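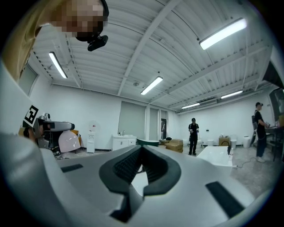 Registered agent records > Program reports > Kumlow

Work in April was spent on moving the registered agent records held by Parri onto the Kumlow filing calendar. The transfer covers 518 entities, all of them corporations or limited liability companies with at least one out-of-state registration. Each record has to show the legal name, the state of formation, every state where the entity is qualified to do business, the agent's name and street address in each of those states, and the date of the last change of agent. The picture at the head of the report has a black rubber jaw pad with a ribbed inner surface in it. Text and tables follow the layout agreed with Graltance at the outset.

Status at 1st May

Of the 518 records, 475 have been moved and checked against the state registers. The other 43 are on hold. Most of the held records have an agent address that doesn't match the one on the state register, and we have not changed either version without written instruction from the entity. A smaller group has a post office box in the address field. The states concerned do not accept a box as a registered office, so those records were left out of the load until a street address is supplied.

Three entities were found to be listed as inactive in a state where they still hold a business license. These have been passed to Ifor Humphreys, who will advise whether reinstatement or a formal withdrawal is the better course. Reinstatement may need a tax clearance letter, and the time needed to get one is outside our control. No filing will be made for them until that advice is in.

Change of agent filings

Sedent took over as agent for the first group of entities during April. We prepared 80 statements of change and sent them in two batches. All of the first batch have been accepted. In the second batch, several were returned with a request for the signer's title, which had been left off the form template. The template has been corrected and the returned statements have been signed again and resubmitted. The resubmission fees are charged to the contingency line and do not affect the filing fee budget.

The outgoing agent has agreed to forward any service of process received during the changeover. Osian Pugh holds the forwarding log. Items are entered on the day of receipt and sent to the entity's listed contact by email, with the paper copy to follow by courier.

Calendar rules

Due dates in Kumlow are now set by rule and no longer typed in by hand. A rule can be tied to a fixed date, to the anniversary month of formation, or to the close of the fiscal year. The anniversary rule gave wrong results for entities that had converted from one form to another, as it read the conversion date in place of the original formation date. A separate field for the original date has been added and the affected due dates were run again.

Reminder notices are still sent from the old system. Switching them over depends on the contact list, and over 3 percent of the email addresses on that list are bouncing.

Spending

Filing fees and staff time are within the approved amounts. Courier costs are higher than planned on account of the resubmitted statements. We do not ask for a transfer between lines at this stage.

Next period

The held records come first, starting with those that have a report due soonest. After that we will clean the contact list, move the reminder notices, and prepare the second group of agent changes. We need from Graltance a decision on whether entities that are due to dissolve this year should be included in that group. The statements for it can't be drafted until the list is final.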